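Search posts
Enter a keyword or handle
Last updated 2024-09-18

Dewanti Pattinasarany

1/ Spent most of August on the grasp planner in Senden, our control stack. Posting notes on what changed and what is still wrong. The task is simple to state: two green soda bottles, one red tray, one arm.

2/ The old planner took a pose from the fixed camera and committed to it. Clear green plastic is hard on pose estimation. The background shows through the body, the highlights move with the viewpoint, and the estimate would jump between two answers.
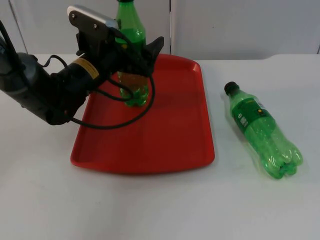

3/ So the planner now keeps several pose guesses alive and only drops one when a new view disagrees with it. Upright and lying are tracked as separate classes. A lying bottle also needs a cap direction, or the wrist picks the wrong turn.

4/ Planning time went up. It was 312 ms per query and is now 459 ms. I can live with that. The hard limit is 800 ms, where the watchdog in Senden stops the arm and asks for a new plan.

5/ Second change is in Sisto, the tool we use to replay logs. It used to line up camera streams by arrival time. It now uses capture time, so a wrist view and the joint angles next to it belong to the same moment. Two of my "perception bugs" were really this.

6/ Blur. When a bottle is close to the wrist camera and there is fast relative motion, the edges smear and the segmenter draws the outline too wide. We now score sharpness on the bottle region only. Scoring the full view doesn't work, as the finger can be crisp while the bottle is mush.
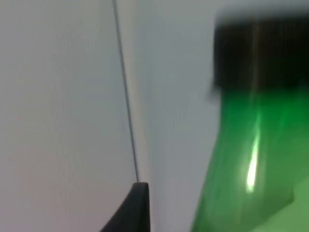
WHAT THE PLANNER DOES WITH A LOW SCORE

7/ It keeps the last good outline for up to 300 ms and slows the approach. If no sharp view comes in by then, it backs off along the path it came in on. No sideways moves near a bottle.

8/ Wrist views often catch only part of the bottle. The fitter used to want the cap and the base both. Now it will take the base alone, using the lobes at the bottom and the line where plastic meets tray. 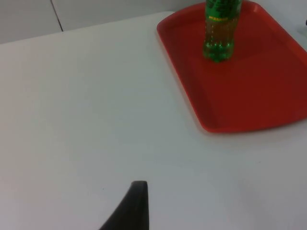

Wrist view: bottle upright on the tray, top out of view, base clear.

9/ The tray gets its own model too. We fit the rim first and treat the floor inside it as the support surface. Before that, the planner used table height for everything and the fingers aimed low.

10/ Still open: cables are not in the collision model. A hanging loop near the wrist is invisible to the planner. Lumenta, our simulator, has a rope model but it is too slow to run inside a query.

11/ Config files and the Sisto patch are on the Greselstead internal server under my name. If you pull them, rebuild the message types first or replay will fail on load.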